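Home Guides Patches Forums Sign in
Search the manual Go

Gradham Player Manual
Section 6: Setting up a co-op session
October — by T. Ivanov

A co-op session links two players to one saved campaign. The host's save holds all map progress. The guest keeps weapons, experience and currency.

Before you start, both players must finish the Urnau prologue and install the same patch.
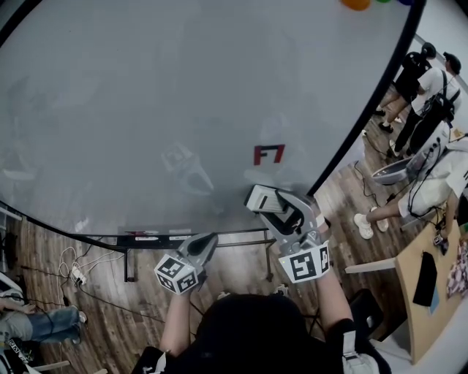 T. Ivanov

1. From the main menu, open Network and select Host Session.
2. Choose a campaign save. Saves made before patch 153 are grayed out and must be converted first.
3. Set Join Mode to Invite Only or Open.
4. Select Create. A session code appears at the top of the lobby.
5. Send the code to the guest. It expires after 90 seconds if no one joins.

Note: The guest enters the code under Network, Join Session. Codes are not case sensitive.

Caution: Do not close the game while the save icon is turning. The host's campaign file may be damaged.

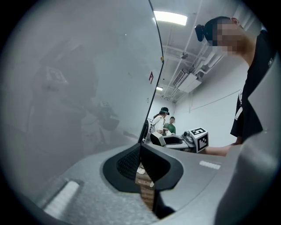 6. When both players show Ready, the host selects Launch. The session opens at the host's last rest point.

Enemy health is scaled by 2 while the guest is connected. Scaling returns to normal at the next rest point after the guest leaves.

Note: The Haltier gate stays locked for guests who have not reached it in their own campaign. The host can still pass through — the guest is moved back to the last rest point.

To end a session, open the pause menu and select Leave.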